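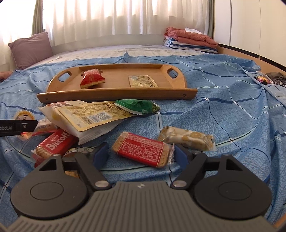
Sampling the Gulludstead Organ

The pipe organ at Gulludstead has been recorded for the first time as a software instrument. Ikberg, the developer, spent four nights in the hall in May, working after 8 p.m. to avoid traffic noise. The finished library covers 37 stops, each captured from five microphone positions.

Cullinane, the reverb module supplied with it, models the hall itself and may be switched off entirely - a sensible provision for composers who favour their own effects. The quieter flutes retain some blower noise.

An earlier Ikberg title, Burgate, loaded slowly on older computers. The new library opens faster, although its pedal samples still require considerable memory.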